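Print this page | E-mail this page

Search products Enter keyword or part no. Go

Orkoser Bench Arm: Demonstration Visits and Equipment Information

The Orkoser is a bench-mounted robot arm supplied by Conneely for packing, sorting and light handling work. It is intended for organisations that handle small goods in mixed packaging and wish to assess automation before committing to a full installation.

Customers considering a purchase are invited to attend a demonstration at the Conneely centre. Visits are arranged by appointment and last 2 hours. The first part covers safe operation, mounting and power requirements. The second is spent at the bench, where visitors may watch the arm at work and discuss their own products with the applications staff.

Demonstrations are led by Khrystyna Yurchenko, Applications Manager. Questions about programming are referred to Matěj Hrnčiar, who also conducts the operator course offered to purchasers.

Visitors are encouraged to bring samples of their own cartons and goods. Items should be clean, undamaged and small enough to be carried by one person. Please advise us in advance if samples must be returned the same day.

Supply and support

Each Orkoser is supplied with a gripper, a control unit, cabling and a printed operator's manual. The Vorard software licence is included for the first 1,000 hours of operation and may be renewed through this office. The Urkura mounting plate is sold separately and is recommended for timber benches. A service inspection is required every 3,000 hours. Service is carried out by Conneely technicians at the customer's premises or at our workshop.

Bench work at the centre

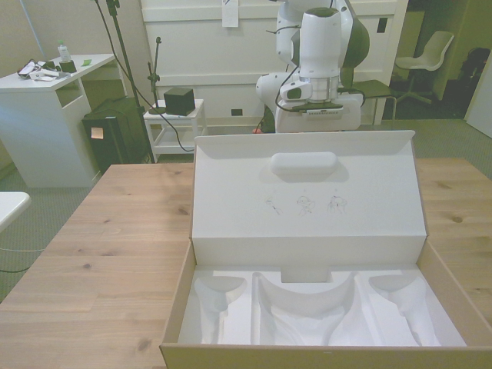

Fitted packaging calls for more careful planning than open trays. The position of each recess must be set before a program is run, and a lid that stands upright will limit the directions from which the arm may approach. Staff will explain how these limits are entered in Vorard and how a program is checked at low speed.

The next open day will be held in November. Attendance is limited to 66 visitors, and enclosed footwear must be worn in the work area. To register, or to request a private demonstration, please contact Elżbieta Krajewska at the customer office.

Page last reviewed 2020-01-22

Share (2) | Comments (0)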